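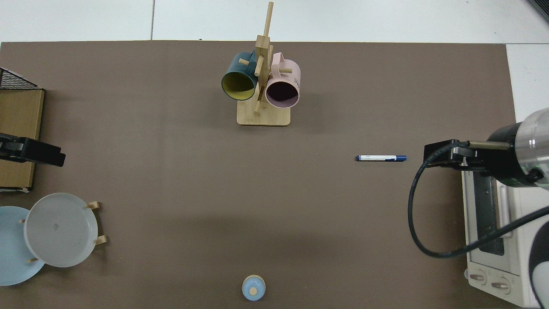 By Noreen Lenihan, Lindgren press office
July

Lindgren to open shared kitchens in 21 former corner shops

Lindgren, the housing management company, will open shared kitchens in 21 former corner shops on its estates over the next year. The first, on the ground floor of Skeltora Court, opens to residents in July. It will be open from 7 a.m. to 10 p.m. and is free to use for anyone who holds a Lindgren tenancy.

The shops have been shut for varying lengths of time. Most were let as newsagents, small groceries or laundries, and Lindgren has not been able to find new tenants for them at rents that would cover the cost of repairs. Under the new plan, the company will repair the units itself and keep them in its own hands.

Each kitchen will have two stoves, a double sink, a full-size refrigerator, a long table and lockable cupboards that households can reserve by the month. Pots, plates and mugs are provided. Residents bring their own food and are asked to wash up before they leave.

"A lot of our apartments were built with very small kitchens," said Erick Langat, head of property at Lindgren. "There is a two-ring cooktop and one counter. That is fine for breakfast. It is hard going if you want to feed eight people, and we have heard that from tenants for years. We had empty units downstairs and people upstairs with no room to cook, so we put the two together."

Tenants at Skeltora Court were asked in the spring how they would use a shared kitchen. The most common answer was cooking for family visits and holidays. Batch cooking for the freezer came second. Several parents asked for a place where older children could do homework while a meal was being made, and the long table was added to the plan after that.

A kitchen can be booked for up to three hours at a time. Outside booked hours it is open to all residents on a drop-in basis. Bookings are made through the tenant website or by calling the estate office, and can be made up to two weeks ahead. A household may hold two bookings at once. There is no charge for a booking, and no deposit. Large private parties with paying guests are not allowed, and neither is cooking for sale.

The company looked at charging a small hourly fee and decided against it. "The cost of collecting the money came out close to the money itself," Langat said.

The repair work is being carried out by Drarkis, a building contractor that already looks after roofs and stairwells on several Lindgren estates. At Skeltora Court the job took 19 weeks. The old shop counter was taken out, the rear wall was insulated and a new extractor fan was run up through the former stockroom. The shop window has been kept, with frosted glass on the lower half. A step at the front door has been replaced with a ramp.

Drarkis site manager Barry Greenwood said the main delay was the drains. "The unit had one small sink in the back and the pipe was sized for that. We had to open up the floor and lay a bigger one out to the yard. We now check the drains first at every address, before we order anything else."

Later units are expected to take less time. Six are due to open before the end of the winter, and the rest will follow in groups of three or four. The order will depend on the condition of each building. Lindgren will write to tenants on each estate at least one month before work starts, with the working hours and the name of the site contact.

Refrigerators and stoves will be supplied and serviced by Clesik under a single contract that covers all of the units. Faults can be reported on the tenant website or by a phone number posted inside the door. Clesik has agreed to send an engineer by the end of the next working day.

Lindgren has also hired two kitchen managers, Malachy Ní Bhriain and Teresa Horgan, who will divide the estates between them. They will handle bookings, cleaning contracts and supplies, and will visit every kitchen at least once a week. Horgan previously ran the canteen at a further education college. Ní Bhriain comes to the post from Lindgren's own repairs desk.

"I would like people to tell us what is missing," Horgan said. "At Skeltora Court we already know we need more large saucepans and a second can opener. There will be a notebook on the shelf by the door and I will read it on each visit."

Noise was the main worry raised by tenants living directly above the units. The ceilings at Skeltora Court have been fitted with sound insulation, and the extractor fan switches off at closing time. Lindgren will review the opening hours on each estate after 100 days and will publish the results on the notice board and the tenant website. If neighbors ask for an earlier closing time, it can be changed for that estate alone.

The kitchens are paid for out of Lindgren's existing maintenance budget. Rents and service charges will not go up as a result of the work. A further 33 empty ground-floor units remain on the company's books, and no decision has been made on their use. Tenants who have suggestions for those units can send them to their estate office in writing.

An open evening for Skeltora Court residents will be held in the kitchen from 6 p.m. to 8 p.m. on the day before it opens. Tea, coffee and soup will be served, and both kitchen managers will be there to set up booking accounts for anyone who does not use the website.

About Lindgren

Lindgren manages rental apartments and ground-floor commercial units for private and nonprofit owners. Its estate offices are open on working days from 9 a.m. to 5 p.m.

Press contact: Noreen Lenihan, Lindgren press office. Requests to visit the Skeltora Court kitchen should be made at least two working days in advance.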